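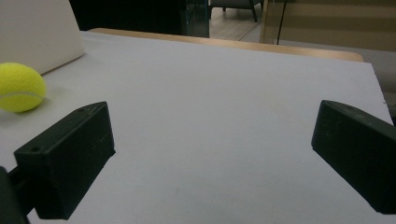
Home | Animals | Space | Machines | Your Body | For Parents

How does a phone know how many steps you walked?

By Kimutai Ogola
4 April 2019

Maybe somebody in your family has a step counter. It can be a small band on the arm, or it can be an app in the phone. In the evening they look at it and say, "Oh, I need 600 steps more," and then they walk up and down in the kitchen until it is enough. My aunt does it with a cup of tea in the hand.

But a phone in a pocket has no eyes on your feet. So who is counting?

Feeling, not looking

When you sit in a bus and the bus stops suddenly, your body wants to continue forward. You can close your eyes and you still know that the bus has stopped, because you feel it in your stomach and in your back. A phone can feel the same kind of thing. Inside it there is a very small part called an accelerometer. You say it like this: ak-SEL-er-OM-eter. It is a long word, and you may practice it a few times before you tell it to your teacher.

The accelerometer is so small that you could lose it on a plate of rice. In it there is a tiny piece which can move a little bit, and it is held by even tinier springs. When the phone is pushed up, the piece stays a little behind. When the phone stops, the piece wants to continue. The phone measures how much the piece has moved and writes it down as a number, again and again, many times in each second.
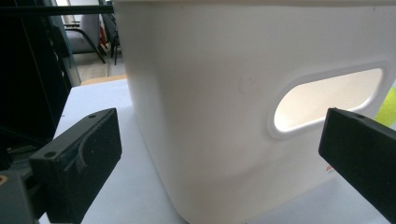

All these numbers together make a line, as when you draw mountains. If you stand still, the line is almost flat. If you jump, there is a very high mountain. And if you walk, there come many small mountains of nearly the same size, one after the other, with nearly the same distance between them.

So the app looks for the mountains. One mountain, one step. That is the main idea, and the rest is to be careful.

Why must it be careful?

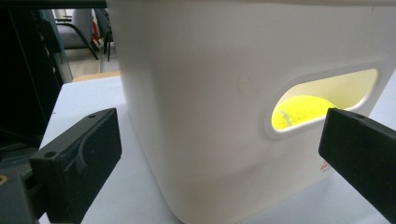 An app has to decide which movements are steps and which ones are something else. If you shake your phone, it also makes mountains. If you ride in a car on a bad road, the same. Think about a tennis ball inside a big white container, like the yellow one you can see through the opening. Close your eyes and let a friend tip the container slowly from side to side. You hear the ball roll and touch the wall, roll and touch the wall, and you know that something moves. But you don't know if your friend tips it with the hands or with the knees! You have only the knocking, and from the knocking you must guess. The app must guess too, and it does it by asking some questions about the mountains. Are they high enough? Do they come too fast for a person's legs? Did they continue for some time, or was it only one or two?

Many counters wait until they have felt several steps in a row before they show any of them. Then they add all of them together. This is why the number sometimes stands still when you begin to walk, and then makes a jump.

Can you trick it?

Yes, a little. In our office we tried an app called Bromska. I sat on a chair and moved the phone up and down with my hand for a while, and it gave me 30 steps as a present. Then I pushed a heavy shopping cart with the phone lying in it, and I got only 2, although I walked through the whole shop. The cart rolls smoothly, so the phone felt almost nothing.
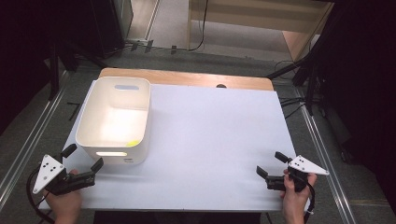

A white storage bin with handle openings, and something small and yellow-green inside.

Try it yourself

Ask a grown-up if you can borrow a phone with a step counter. Put it in your pocket and walk to the end of your street, and count aloud or in your head. Look at what the phone says. Then go back with the phone in your hand, and the third time put it in a backpack. Write down the numbers on paper. They will probably not be the same, and neither one is a mistake of yours.

You can also try small steps like a mouse and see if it notices them.

How many steps should I walk?

Some apps start you with a goal of 2,000 steps, and you can change it in the settings. For children it is not so important to look at the number. Running, climbing and playing football are good for you also on a day when the phone stayed at home.

New word: accelerometer, the part in a phone that feels when the movement gets faster or slower.

Shares: 30 | Comments: 2

Get the Baltiseo letter for curious children. Ask a parent to sign up with their e-mail.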